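Workshops > Jostholm > Projects > wuvel-bagging > README

# wuvel-bagging

Recordings and notes from a two-arm bench built in the shared workshop at Jostholm. The job is packing and unpacking a shopping bag by teleoperation, with both arms driven by one person. Last updated 9/20/18.

## What is in the repository

- `episodes/` — 462 recorded episodes, one folder each
- `calib/` — joint offsets and camera calibration, one set per rebuild of the bench
- `bench/` — cut list for the rail and posts, wiring notes, drawings for the printed brackets
- `tools/` — playback script and a checker for missing or repeated frames

Each episode folder holds joint positions for both arms, gripper opening, the video streams and a short text file with the task name and the outcome as marked by the operator. Joint data and video are both saved at 30 samples a second. Of the 462 episodes, 76 are marked as failed. They have been kept in. If you want to leave them out, filter on `outcome` in the text file.

## Tasks

`pack` — items start on the shelf or in the baskets and go into the bag.

`unpack` — items start in the bag and go back out. No fixed order.

`handover` — one arm picks an item up and passes it to the other, which puts it in the bag.

`hold_open` — one arm keeps the rim of the bag open while the other reaches in. This was added in April after too many packing runs ended with the bag folding shut.

## The bench

The arms are mounted on an aluminium extrusion rail along the front edge. Power and signal wiring goes through slotted duct below the rail. Please put the duct cover back when you have finished — the screws are in the tin marked Cho.

Walls are lined with patterned paper. Plain white board was used for the first recordings and gave bad glare under the workshop lights, so those were thrown away. The Plurnus bench next door uses the same post and rail sizes, and most of the brackets will fit either one.

Cable slack matters. The wrist cable needs a loop large enough for the full turn of the last joint. If it is too short it pulls the connector out, and if it is too long it catches on the baskets. Check it by hand with the power off before recording.

## Items

Sweets in bags, fruit and vegetables, two mesh baskets, a small two-tier shelf and a canvas tote. Positions are changed by hand between episodes and were not measured. Bagged sweets are the hardest items to grip because the bags slide against each other.
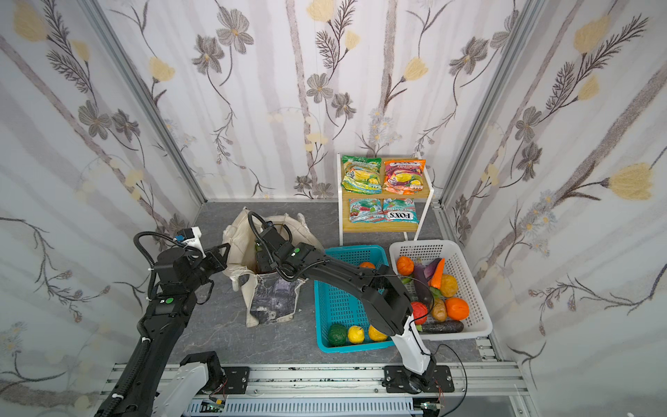 *Both arms at the tote bag, with the baskets and the sweets shelf behind.*

## Known problems

- The overview camera was knocked during one session. Ten episodes have the old calibration file and should not be used for anything that needs exact positions. They are listed in `calib/moved.txt`.
- Gripper opening is the commanded value. There is no force reading.
- The right arm has a little play in its first joint. It has been tightened twice and the play comes back after roughly 30 episodes.
- Video and joint data are matched by clock time only. Expect them to be out by a frame here and there.
- The forearms often hide part of the baskets from the overview camera. Use the wrist video for grasps on that side.

## Using the data

Free to use and change for any purpose. Please keep this README with any copy you pass on. The playback script needs nothing beyond what is listed in `tools/requirements.txt`:

 python tools/play.py episodes/0010

Add `--slow` to step through one frame at a time. Corrections to the outcome labels are welcome — send them as a change to the text file in the episode folder, one episode per change.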